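Kendside Robotics Methods Series
Reading time: 6 minutes

How to Run a Paired-Start Test of a Drawer Policy in Simulation

This page sets out the procedure used at Kendside to compare two control policies on a task in which an arm opens a drawer and places a small object inside it. The method gives both policies the same starting states, so that a difference in score can be traced to the policies themselves. It was developed with the Ayele simulator and should carry over to any simulator that can save and restore a full state.

Before You Begin

You will need two trained policies, a scene file containing the arm and the drawer cabinet, and enough disk space to keep every run. Both policies must accept the same camera inputs and send commands at the same rate. Check this first. A mismatch in command rate will not raise an error, and it spoiled our first set of results in March.

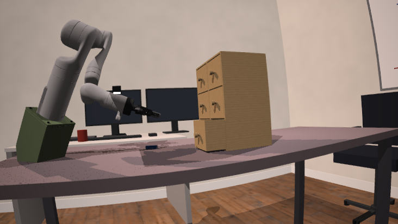 Simulated arm, gripper, and five-drawer cabinet.

Step 1. Save the starting states

Draw 60 starting states by varying the pose of the cabinet, the pose of the object, and the joint angles of the arm. Save each one in full, including velocities and the random seed. Load every state once with the arm held still and let it settle. Remove any state in which the object moves or two bodies overlap. Our set lost one state at this check, and the remaining 59 were used throughout.

Step 2. Fix the cameras

Set one wrist camera and one room camera, and record their positions in the scene file. Lighting should also be fixed at this point. Strong shadows are acceptable — they are part of what the policy must cope with — but they must be produced by the same light settings for both policies.

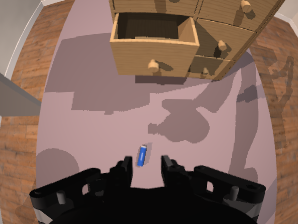

The wrist view should be recorded at the size the policy receives, without later scaling. If the policy crops its input, store the full view as well. Reviewers will need it when a failed grasp has to be explained.

Step 3. Run both policies from each state

Restore a saved state, run the first policy, restore the same state, and run the second. Allow up to 500 control steps per run. Stop early only when the success test has been met. Do not stop a run by hand, even when the arm seems to be stuck.

Step 4. Score in stages

A single pass-or-fail mark hides too much. Score each run on four stages: drawer open, object grasped, object released inside the drawer, drawer closed. A stage counts only if its condition still holds at the end of a short settling period. Keep the stage marks in separate columns, and save a room view whenever a mark changes.

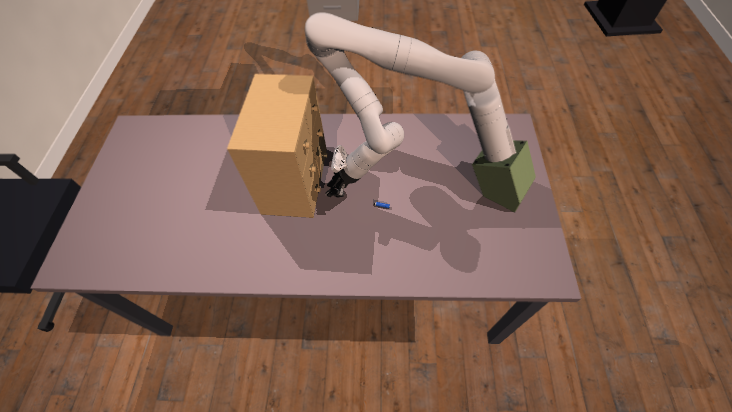 Cường Trình, commenting on a draft of this page, asked that the grasp stage be scored from contact forces alone, as distance between the fingers and the object had given false passes at Himton. The scoring script now follows that advice. Older results scored by distance should be run again before they are compared with new ones.

Step 5. Compare the pairs

For each starting state, note whether both policies passed, both failed, or only one passed. The states on which the policies differ carry the useful information. Report their number beside the overall success rates, and apply a paired test. Then replay the failures and sort them by the stage at which they occurred. 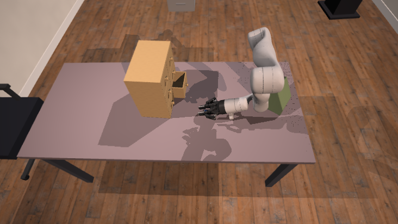 Known Limits

The procedure compares policies in simulation only. Drawer friction in our scene is set to one value, and a policy that depends on it may behave differently on hardware. Contact between thin fingers and small round objects is also sensitive to the physics time step. Halve the time step and repeat a sample of the runs; if the stage marks change, the original setting was too coarse.

Questions on the scoring script should be sent to Clive Entwistle.

Related Items
Saving and Restoring Full States in Ayele
Choosing a Settling Period for Contact Tasks
Jakthorpe Scene Files: Format and Naming
Reporting Paired Results on Small Test Sets

This site uses cookies to remember your reading preferences. By continuing, you accept their use.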